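Re: [manip-users] Handle detector 3 release candidate, drawer results
From: Dumisani Nkuna
To: manip-users list
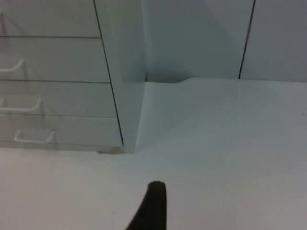 Wrist camera view, white drawer unit. Three bar handles visible, top drawer front shows none.

Hi all,

Replying on list so the numbers stay in one place. Quoting the part I have trouble with:

> The Flirari handle detector now finds every handle on the
> drawer set. We ran it over all 1,924 wrist frames and the
> per-frame recall is high enough that we propose to drop the
> depth check before the approach phase. That saves us 30 ms
> a cycle and removes a config file people keep getting wrong.
> Unless there are objections I'd like to merge before the end
> of March.

I object, or at least I want to see more before this goes in.

Take the frame at the top of this message. White handles on white drawer fronts, white wall panels behind, white surface in front. The only strong edges are the thin gray seams between the drawers, the long dark line at the cabinet corner, the seam between the wall panels, and our own finger. I ran the release candidate on it and got four handles. Three are real. The fourth sits on the dark line at the corner, with a confidence higher than the one it gives the second drawer's handle, which is partly out of view at the left. Recall is fine on this frame, sure. Recall doesn't tell you that the planner will now happily send the gripper at a cabinet corner.

So, first question: what is the precision on the same frames? The release notes give one number and it's the flattering one. If there is a log with the false positives in it, please post it.

Second, how were the 1,924 frames split? If they all come from the same few approaches, neighboring frames are near copies of each other and the figure means a lot less than it looks like it means. I pulled 28 frames by hand from runs I know were recorded later and the detector did clearly worse. Small sample, I know. It's still the only held-out sample anyone has mentioned on this list.

Third, the depth check. I agree the config file is a pain. But the check is the thing that throws out the corner detection, because there is no bar standing off the surface there. With the check on, my fourth handle disappears. With it off, the planner ranks it second. I don't see how 30 ms pays for that when the approach phase spends far longer waiting on the IK solver anyway. Has anybody profiled the whole cycle on the Ferari branch, or only the perception node?

Fourth, and smaller: the finger mask. The candidate build still uses the static mask from the Hollent setup, and on my arm it misses the left side of the finger, where the outline curves out toward the bottom. On a dark background you'd never notice. Against a white surface it leaves a fat black edge in the input, and I get a weak detection there in some frames. A mask rendered from the gripper model at the current joint position would fix it. I have a rough patch for that and can clean it up if someone is willing to review it.

What I'd accept for the merge:

- depth check stays on by default, with a flag to turn it off
- precision and recall both reported, split by run and not by frame
- the old config file replaced by two launch parameters, which gets rid of the actual complaint

If the split-by-run numbers come back good I'll drop the objection to making the flag default to off. I've been wrong about this detector before (I said version 2 would never handle recessed pulls, and it does). I'd just like to be shown this time too.

My 28 frames and the labels are in the usual share under nkuna/drawers. Please don't train on them.

Dumisani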